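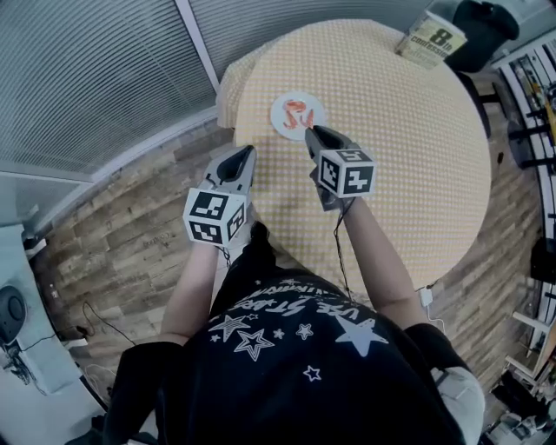 4.2 Overheard remarks in personal weblogs

Diary bloggers often report the words of strangers, and earlier work has been quick to treat these reports as a record of public talk. We are not convinced. Of the 223 entries in the Mestance set, 56 contain at least one remark said to have been overheard, and only two give any hint of when it was written down. Small physical details seem to do most of the persuading. Give a reader a yellow and white checked tablecloth and a few curled, red-orange bits of food on a small white plate, and the sentence spoken over them is rarely doubted, although the cloth and the plate say nothing about who spoke. Pfeiffer calls such details "anchors". We would call them furniture.

Sorensen's reading of the Prulisville blogs is more careful, but it rests on the claim that odd remarks are remembered better than dull ones. That may be so. It is also what we would expect if odd remarks were improved in the telling – and her data cannot separate the two. When we asked the Prulisville writers to retell their own entries after a gap, 34 did so. Most kept the place and the food, where there was any, and changed the wording of the remark.

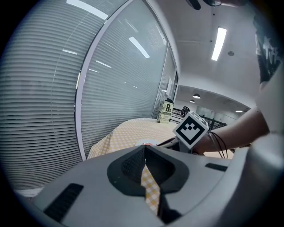
Figure 1. Yellow-and-white checked cloth and part of a white round dish, with a light-grey hand-held gripper in the foreground.

Omerović objects that wording hardly matters if the gist survives. For some questions we agree. For the claims made about the Drestby entries, which turn on single words such as "weird" or "mental", it matters a great deal, and we have left those entries out of the counts in the next section. Readers who want them back in can add them from the coding sheet, though we doubt the totals would mean much.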